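Four months with the Metley hand grippers at our cafe

I've been putting off writing this because every time I sat down to do it, my opinion had moved a little. But we've had the Metley hand grippers since April, I've used them most working days since then, and I think I've settled on something like a verdict.

Some background. I work at a cafe and takeout counter in Clastwood, and our owners signed up to have the clearing and sorting automated. The arm itself comes later. First the people who do the job now have to do it with the grippers, hundreds of times over, so the software has something to learn from. You hold one in each hand, squeeze, and the fingers close. So for part of each shift I'm still clearing cups, just very slowly and with claws!

Comfort first. The body is chunkier than I'd like and I have small hands, so the first week my thumbs were sore by lunch. It got better once I quit squeezing like I was wringing out a rag. The blue fingertip pads are the best thing about it. They grab glass really well (I was terrified of the glass, and I've broken one jar in all this time, which is better than my record with bare hands). Paper cups are harder. Squeeze a bit too much and you've folded it in half, and that run has to be thrown out and done over.

We were asked for 200 good runs per station. I figured that would take a week. It took 33 days, partly because we still had customers, and partly because the Baek sorting software is picky about what it calls good. It rejected plenty of mine with a two-word message and no explanation. If anyone from Baek reads this, please, more words.

What it's changed for us is the part I keep going back and forth on. Gripper time is paid at a slightly higher rate, which we had to ask for, and it gets you off your feet for a while. On the other hand it's dull, and the regular clearing piles up while you do it, so whoever's on the counter gets the worst of it. We rotate every two hours now and that's fixed most of the grumbling. Nobody's hours have been cut. We got that in writing through to next spring and I'd tell any crew to do the same before they pick one of these up.
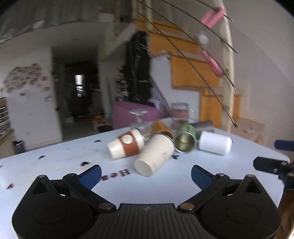
Mixed cups and cans, plus the glass at the back. The green tin is my least favorite.

I tried the Caremora version for an afternoon too. It's lighter and my wrists liked it, but the tips felt slippery on anything metal and I went back to the Metley without much regret.

Would I recommend it? For the tool, yes, 4 out of 5, with a point off for the bulk. For the whole arrangement, ask me again when the arm shows up - I'd like to see who ends up wiping the tables.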